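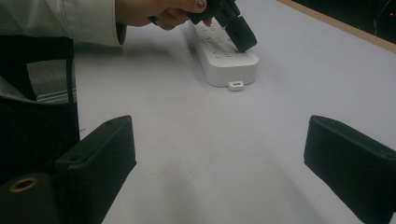
*A black plug and a white power strip.*

## What I've been reading

Hello again, and thank you for all the replies to the March letter. I did read every one, even the very long one telling me I'd got the ending of the lighthouse novel completely wrong (I had, I went back and checked, sorry!).

So, on to *Tarkunstead*. I picked this up because of the cover, which is a dreadful reason to buy a book and the reason I buy most of mine. It's a short novel, published by Ferri, who do those slim paperbacks with the coloured spines, and it's set in a seaside town of the same name where the council has decided to close the library and move what's left of it into the back of a carpet shop. The story is told by the woman who has to choose which books go. She has room for 2,000 of them and a good deal more than that on the shelves, and the whole thing is really her walking up and down deciding.

I know how that sounds. I put it off for weeks because of how that sounds! But she's such good company – cross, nosy, a bit of a snob about westerns – and every book she picks up sets her off on who borrowed it and what they spilt on it. There's a chapter about a cookery book with a whole family's arguments pencilled in the margins that I read standing up in the kitchen with my coat on. I then read most of it again out loud to my sister over the phone, and she has since stolen my copy.

It has 46 chapters, some of them only a page long, which makes it a perfect book for buses. It also means you keep telling yourself just one more and then it's past midnight. My one real grumble is with the middle. There's a love story with the carpet shop owner which I didn't believe for a minute. He hardly speaks, and when he does it's about underlay. I think we're meant to find him restful. I found him dull, and I skipped a bit, and when I came back they were engaged, so perhaps that's my own fault. The last few chapters pick up again nicely and I did have a little cry at the business with the date stamp.

If you like quiet, funny books where not a great deal happens, I'd say go and find it. If you need a body in the first chapter, maybe leave it.

The other one this time is for children, and it came from my niece, who is seven and has firm opinions. It's called *Flerell and the Upside-Down Pond* and it's the second in a series, though we hadn't read the first and managed perfectly well. Flerell is a newt. He falls through the bottom of his pond and comes out in another pond where everything is the wrong way up and the ducks are in charge. The rhymes are a bit wobbly in places (you can't rhyme "water" with "quarter" three times in one book, not if a grown-up has to read it every night) but the pictures are gorgeous, all inky greens, and there's a snail hidden on every page. My niece found them all before I'd found any. She gives it "the best number", and wouldn't say what that was.

I've also given up on something, and I do think it's fair to tell you. *The Sivik Letters* has been on my bedside table since Christmas. It's a family story told all in letters, with a family tree at the front that folds out, and I had to keep folding it out. Two of the brothers have the same name. I got as far as page 15 three separate times and each time I had to start over to work out who was cross with whom about the orchard. Several of you have told me it's wonderful once you get going, so if anyone can say exactly which page that is, I'll have one more try.

Next on the pile is a fat book of ghost stories, a history of jam which I'm hoping is better than it looks, and whatever my sister gives me in exchange for *Tarkunstead*. She owes me 2 books by now and I've told her so.

Do write and tell me what you're reading, especially anything short. The reply button works fine, and if you've got a spare copy of the first Flerell book, there's a seven-year-old who'd like a word.

Happy reading, and see you next time.

April 2019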